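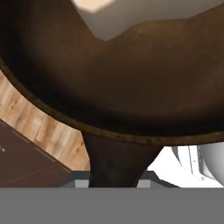 Domnica Radu wrote back within the hour to my first notes on Riltden, saying that I was being unfair, that her lab had trained on nothing but simulated kitchen demos since January and the arm picks up pans fine. Good for her arm. I still have complaints.

Riltden is a package for recording demonstrations in a rendered kitchen. You drive a gripper through a task, the software saves what the wrist camera sees along with the motions, and later you feed the pile to whatever policy you're training. The sales page says you can skip the real kitchen entirely. I've heard that one before, so I sat down with the pan task and kept at it until I had 179 episodes saved.

Driving first. The default controls are twitchy near contact, and contact is where a pan task lives or dies. The handle is a thick target to fit between two small finger pads, and I kept arriving at a bit of an angle. There's a fine-motion mode, buried 2 menus down, that should be on from the start. With it on, my approaches got a lot calmer. Asuka Morikawa tried the same task on my machine and hated fine mode, so try both.

The wrist view is my main gripe. Get in close and the pan takes over. You're looking at a big expanse of brown with a handle coming down toward you, and whatever you meant to set the pan on is pushed out to the sides. A person can remember where the counter was. A policy fed on that view alone has much less to go on. Riltden will record a second, fixed camera, but it's off by default and it slows playback on my desktop. Turn it on anyway.

Then there's the look of the place. Wood grain is decent, with knots and streaks. The pan is matte and softly shaded, and mine at home is shiny and scratched and has a burn mark shaped like Ohio. You can randomize colors and lighting – I'd call the range timid. Joon-young Ra widened it by editing the config file by hand, and the manual doesn't mention you can.

What I liked: resets. A real kitchen needs someone to put the pan back every time, and Riltden does it with one key. Replays are good too. I threw out ten bad episodes in a few minutes by scrubbing through and tagging them, which took me most of an afternoon with Harnside. Export worked the first time. I did not expect that.

Labels are weak. "Success" is whatever the built-in check says it is, and the check passed six of my episodes where I would have said no. If you don't look through them yourself, those go straight into training as good examples.

Would I buy it? For practice, or to get a first policy off the ground, maybe at the student price. As a full replacement for real recordings, no, and Domnica is welcome to send me her numbers on a pan that's been used. I'm keeping my license through the next update to see whether they fix the defaults.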